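Flesham Institute Approves Equipment Plan for Two-Arm Robot Work

October 2, 2025

The Flesham Institute has approved an equipment plan for its manipulation laboratory, setting priorities for the purchase of robot arms, grippers and spare parts over the coming budget year. The plan was prepared by Nana Dramani, head of laboratory operations, after a review of existing equipment that began in July.

Under the plan, the laboratory will add two workstations for tasks that require a pair of arms, such as threading, sorting and light assembly. Each station will have its own table, controller and set of wrist cameras. Quotations have been requested from two suppliers, Kerent and Peeters, and a decision is expected before the end of the budget year.
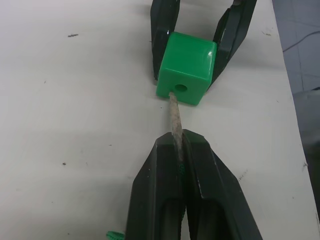
The largest change concerns spare parts. In earlier years, replacement gripper fingers were ordered only when a pair had failed, and stations sometimes stood idle until the delivery came in. The laboratory will now keep 20 finger pairs in stock and will charge them to a separate budget line — a step the finance office had recommended.

"A gripper finger is a small item, but a station cannot run without it," said Kekeli Nyarko, who manages purchasing for the laboratory. "We want those costs planned at the start of the year."

The review drew on records from 1,444 work sessions. It found that lost time was most often linked to worn contact surfaces and to delays in replacing cables. Staff will inspect both on a fixed schedule, and the results will be entered in the Adov inventory system.

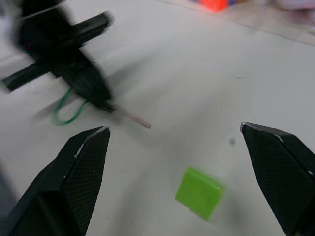 Finger design is also part of the purchasing decision. Suppliers have been asked to quote for both plain and textured contact surfaces, and to state the price of each as a separate item. Textured fingers, with a crosshatch pattern on the inner face, are already used at the laboratory with small items such as the green cube from the threading task. Seidu Ametepe, who leads the technical evaluation, will compare the offers on grip, service life and the time needed to change a pair.

Training has been budgeted as well. Up to 13 staff members will receive instruction on the new stations, including basic maintenance and the reporting of faults. Yaa Ansah will coordinate the sessions once delivery dates are confirmed.

Existing stations will remain in service during installation. Questions about the plan may be directed to the office of laboratory operations.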